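Sillcombe shared kitchen: progress to the end of July

The grant bought new storage and a washing-up rota, and the storage at least has arrived. I am less sure of the rota. Mugs still wait in the sink on top of other crockery.
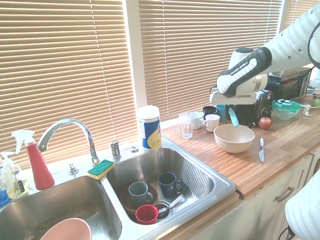
Leen Haddad

Spend stands at £2194, with £112 left for hooks and a draining rack. The rota has had 3 rewrites. I doubt a fourth will help — people sign it and leave their cups. A towel over the side of the sink is no substitute for a rack.

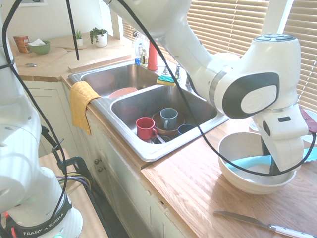

Bereket Teshome would rather we dropped the rota and spent the balance on the rack. I have asked for prices from Prurnow.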